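Tolance code of practice

The Tolance code of practice is a set of working rules for recording manual tasks with hand-held grippers. It covers the preparation of the room, the handling of the devices, the conduct of the operators and the checking of the recordings before they are used to train robots. The code takes its name from the Tolance project, in which it was first written down, and it is now kept up to date by the Lemel workshop in Fevness. It has no legal force. Groups which follow it do so by their own choice, usually because a partner has asked for it in a contract.

Background

In the first period of the project every operator worked in his or her own manner. Some held the grippers close to the body, others with the arms stretched; some started the recording before taking the devices in hand and some after. When the material from the first season was reviewed, 191 recordings out of 491 were set aside. The most frequent causes were markers covered by a sleeve or a cable, a missing calibration at the start, and objects left on the table from the previous task.

The first edition of the code was a single page, fixed to the wall in Fevness. The second edition, issued in June of the following year, divided the rules into 7 sections and added the check sheet, which is still the part most used in daily work.

Scope

The code applies to recordings made by a person who holds one gripper in each hand. It does not apply to remote control of a robot arm, for which the workshop keeps a different document. Work with only one gripper is permitted under section 2, but such recordings must be stored separately.

Holding and presenting the devices

Each gripper carries printed square markers, by which its position is calculated. The code therefore gives much attention to how the devices are held. At the beginning of a task the operator brings both grippers forward, in front of the body, with the upper markers turned upwards and the jaws pointing away. Sleeves must end before the handle. The position is kept for a slow count of five, after which the operator may move to the table.

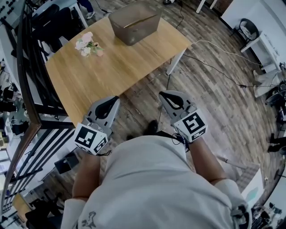 Both grippers held in front of the table, with a marker on the upper face of each.

The cables are treated in the same section. A cable should leave the gripper from its base and hang freely, so that it does not pull on the wrist or pass in front of a marker. Cables on the floor are to be laid along the side where the operator does not walk, and the operator looks for them before every change of place. Many groups find this last rule the hardest to keep, as the attention of the operator is on the hands.

Preparation of the table

Only the objects named in the task sheet may stay within reach. Light objects, for instance artificial flowers, are put back to their starting position after every attempt, and the starting position is changed after every tenth attempt. Boxes with a lid are recorded in both states, open and closed, and the state is noted on the sheet. The code allows translucent containers but advises that they are mixed with others, for the reason that their edges are difficult to find in the recordings.

Shared rooms

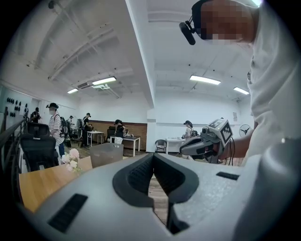
A large room may serve several tables at the same time, provided that each operator has a free distance of two arm lengths on all sides. Persons who are not taking part may pass through, but they should not stop between an operator and the table. Everyone who can appear in a recording has to be informed in advance, and faces are made unrecognisable before the material leaves the group. The lighting is kept the same during one session – lamps may be changed only between sessions, and the change is written down.

Checking and acceptance

At the end of a session one recording from each table is viewed in full by a person other than the operator. If a marker is lost for a long part of it, all recordings from that table are viewed. Rejected material is not deleted, but it is kept under a separate label with the cause.

Reception and criticism

The Ardeleanu group adopted the code with two changes: it shortened the opening position and left out the rule on starting positions, which it considered too slow for simple tasks. Other users have remarked that the code says little about tiredness. The present edition recommends a pause after each task sheet, without giving its length, and a more exact rule is planned for the next one.

See also

Calibration sheet (Tolance)
Fiducial marker
Lemel workshop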